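*Notes to self, talk slot is right after lunch so keep it moving!! Water on the lectern, glasses ON.*

## Sleeping badly and what I did about it

**Open cold, no hello**

Ask for hands: who was awake at 4 this morning? (Wait. Let them look at each other.) My hand goes up too, most years it would have.

Then the hello. I'm Zubaida Mughal, I run the front office at Garkard, and I am not a doctor or a sleep person of any kind. I just had eleven pretty rotten months and kept a notebook.

**The notebook**

- Cheap, spiral, lived in the kitchen drawer
- Every morning: bedtime, wake-ups, how grumpy on a scale to 10
- Read out the August page (the "9, do not speak to me" one, they'll like that)
- Point to make: I was sure it was coffee. The notebook said coffee hardly mattered for me. Late dinners did, and so did working in bed, which I'd been swearing I didn't do much. Ha.

**Borghild's rule**

Tell the Borghild Hägglund story, short version!! We shared a room at the Prandia conference and she was out cold by ten while I lay there listening to the elevator. At breakfast I asked how. She said she gets up at the same time every day, weekends too, and lets bedtime take care of itself. I thought that sounded miserable. Tried it anyway, mostly to prove her wrong, and by the second week I was yawning at a normal hour like a toddler.

(If there's time: the lavender pillow. If not, skip, it's a long way around to a small laugh.)

**The phone part**

SLOW DOWN, I always rush this one. Don't lecture. Everybody already knows, everybody's heard it from their sister.

What worked for me was plain distance. Charge it somewhere you have to stand up and walk to. Buy a real alarm clock, mine is ugly and loud and I love it. 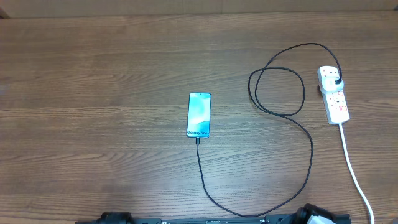
*Phone, cord, power strip: on a table, away from the pillow.*

Leave the slide up while I take the first question. Somebody will ask "what if my kids call in the night?" Answer: ringer on, door open, you'll hear it.

**Last bit**

- Pick one thing, try it for two weeks, write it down
- Spare notebooks are in my tote, hand them out at the door
- Thank the Semaan folks for the room and the sandwiches
- Sit down before 2:30, next speaker needs the clicker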